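Nettoyer ses démonstrations avant l'apprentissage par imitation : la méthode par longueur de prise

Par Baptiste Guillot

Vous avez enregistré des démonstrations à la pince portative, vous avez lancé un entraînement, et votre politique hésite au-dessus de l'objet comme un client devant un buffet. Avant de doubler la taille du réseau, regardez vos données. Chez Numdale, nous avons commencé par doubler la taille du réseau, ce qui nous a pris une semaine et beaucoup d'électricité.

Il vous faut un jeu d'épisodes déjà synchronisés (image, pose, ouverture de la pince) et un peu de patience. Notre jeu s'appelle Vistitz et compte 3 273 épisodes bruts, tous du type « prendre un objet dans un contenant ».

Étape 1. Découpez chaque épisode en trois phases : approche, suspension, fermeture. La suspension commence quand la vitesse de la pince passe sous votre seuil, doigts ouverts, et se termine dès que l'ouverture diminue. Prenez un seuil par opérateur. Un seuil commun pénalise les gens calmes.

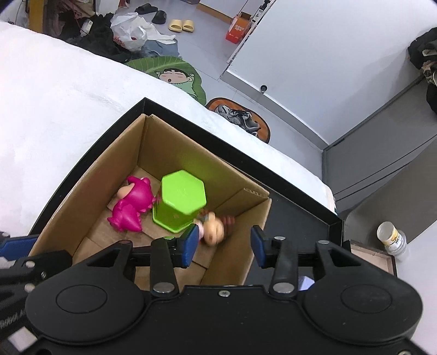 Pince ouverte au-dessus du carton : trois jouets au fond, dont un couché contre la paroi gauche.

Étape 2. Mesurez la durée de la suspension et tracez l'histogramme. Vous verrez une grosse bosse, puis une longue traîne. La traîne, ce sont les moments où l'opérateur réfléchit. Le réseau ne voit pas la réflexion, il voit qu'il faut rester en l'air, et il apprend très bien cette partie.

Étape 3. Coupez la traîne. Nous retirons tout épisode dont la suspension dépasse 11 images consécutives après sous-échantillonnage. Il nous en reste environ 1 906. Oui, ça fait mal. Gardez les épisodes écartés dans un dossier à part, vous changerez d'avis sur le seuil.

Étape 4. Vérifiez que la coupe n'a pas vidé une catégorie. Les objets couchés ou à demi cachés par un voisin demandent plus d'hésitation et partent donc les premiers. Si c'est le cas, raccourcissez la suspension de ces épisodes au lieu de les jeter.

Étape 5. Réentraînez avec la même graine et la même configuration. Répétez sur 7 graines avant d'annoncer quoi que ce soit à vos collègues. Avec une seule, j'avais annoncé un triomphe un samedi, et retiré le message avant le dîner.

Le script de découpe se trouve dans le dépôt Prireck, dossier « outils ». La documentation est de moi, prévoyez un café.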